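About Skuretti

G'day, I'm Ximena Salinas, and if you've rung the shop in the last few years it was probably me who picked up. Skuretti fixes clocks. Mantel clocks, wall clocks, grandfather clocks, cuckoos, the odd ship's clock, and once a parking meter (long story, it's still on the shelf).

I learnt the trade from Crescencio Solís, who had the shop before me when it was two doors up from the Randdale bakery. I came in to get my nan's mantel clock going, asked too many questions, and he handed me a screwdriver. I stayed 11 years at his bench and took over when his eyes had had enough. He still drops in most mornings for a cuppa and to tell me my solder's ugly.

We moved to Claltorby four years ago, into the old saddlery on Alvarado Street. There's parking round the back – come down the laneway and ignore the sign that says Deliveries. The floor slopes a bit towards the river, so every long case clock in here has a wedge of cedar under one foot, and the first thing I'll ask when yours goes home is whether your floor's level. Get a spirit level on it before we come, it saves such a lot of mucking around!

There are three of us now. Szymon Baran does the long case work and all the house calls, and he's the one who'll come and take the pendulum and weights off before you move house (please, please don't lay it down in the ute with the pendulum still on). Berenice Arriaga looks after dials and cases. She came to us from sign writing and has a lovely hand for numerals, so if your dial's flaking, talk to her before you let anyone near it with a paintbrush.

Quotes are free if you bring the clock in. House calls in Claltorby and Randdale are $48, which comes off the bill if you go ahead. A clean and oil on an ordinary eight-day mantel clock starts at $139, and most strike and chime jobs land well north of $200, so I'll always ring first. Everything we repair runs on the test shelf for 30 days before it goes home. I know that feels like forever when you're missing the chime, but some faults only turn up in week three.

We don't do watches, sorry. My hands are too big and my patience is too short. We don't do batteries either, though if you're stuck I'll have a look.

The shop shuts for most of July while I go up north to thaw out. Otherwise we're open from 9 am until 4 pm, and if the door's locked I'm only at the post office.

Come and say hello. It's noisy on the hour, you'll get used to it.

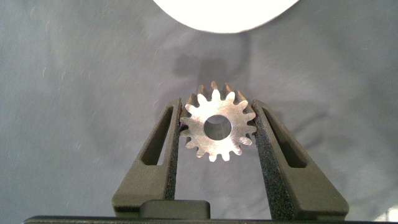 A small steel spur gear, sixteen teeth.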